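Pirkville Community Help
Home > Household > Storage and tidying

Packing toiletries in a shallow open box so they don't tip over

Posted by Pornthip Thammasiri

We have a spare room that gets used by visitors, and I want to leave a small set of toiletries in it so people don't have to go looking in our bathroom cupboard. I have two of the same white cardboard boxes, square, no lids, fairly thin walls. The plan is one box per guest, sitting on the dresser.

The trouble is that the bottles stick up past the sides. I tried one on Saturday and when I carried it down the hall the mouthwash went over and took everything else with it. I don't want to buy a proper organizer if the box will do.

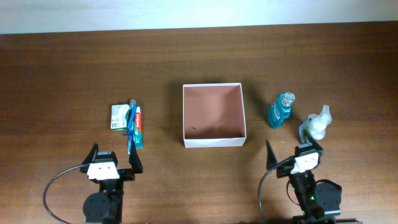 I'd like each box to hold one of everything a person would need for a night or two. The toothpaste is a Colgate tube and I've kept its carton, the toothbrush is a blue one, and the mouthwash is the small size with the white cap. There's a razor to go in as well. Should the toothpaste stay in its carton or go in without it? And do the bottles go in first or last? I've done it both ways and neither seemed right.

The other thing is the table. I do all this on the wooden table in the back room and I'm a bit worried about mouthwash dripping on it while I'm filling things. It has a grain that hides marks until the light catches them, and by then it's too late.

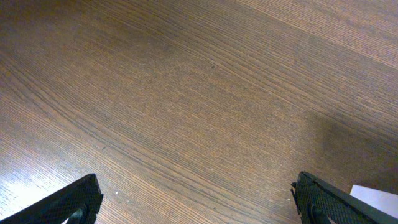

Replies: 3
Sorted by: Oldest first

Edgardo Navarro

Bottles first, in the corners. Two walls of the box are then doing some of the work and the bottle can only fall in one direction. Put the tall one in the back corner and the short one in front of it on the same side. After that, lay the flat things down beside them with the handles running the long way, or corner to corner if they're too long for the box.

I'd leave the carton out. It takes up the room of two items and the guest only has to open it and find somewhere to throw it. Save it if you're giving the box as a gift.

For carrying, fold a face cloth into a strip and push it into whatever gap is left beside the bottles. It stops them rocking and the visitor can use it. Don't carry the box by one side either. The walls on those thin ones bow out as soon as you pinch them, so get a hand under the bottom.

I pack these for a billet program every February and use the same order each time:

Tall bottle, back corner
Short bottle, front corner, same side
Razor, head down at the front
Toothbrush along the opposite wall
Toothpaste wherever it fits

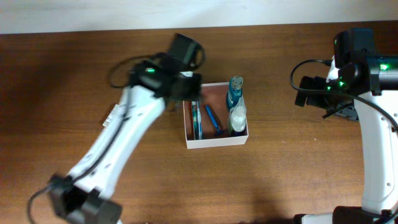
If you have a third bottle, such as shampoo, put it against the other two so they make a block. Past that you need a deeper box. I did 11 of them last year with three bottles each and none went over in the car, though I was driving slowly.

Jirayu Srisuk

just get a basket from the dollar store

Şengül Coşkun

I agree with Edgardo on the order. I would put the toothbrush in a travel cover if it's coming out of its package, as it will be lying on bare cardboard beside a razor.

About the table, check that the cap is tight before the bottle goes near it, and wipe the outside with a dry cloth. Many mouthwashes have alcohol in them, and the coloured ones can stain some finishes if a drip sits. Put an old tea towel or a baking tray down while you work. If you do get a drip, blot it, then use a damp cloth, then a dry one. To find old marks, turn off the overhead light and look across the top from a low angle with a flashlight.

Also, cut a piece of non-slip drawer liner to fit the bottom of the box. Mine came off a long roll and I've still got most of it. It helps with short bottles more than tall ones.

Pornthip Thammasiri

Thanks, I'll leave the carton out and try the face cloth. I have drawer liner in the kitchen already so I'll cut two pieces tonight.

This thread has been viewed 1,140 times.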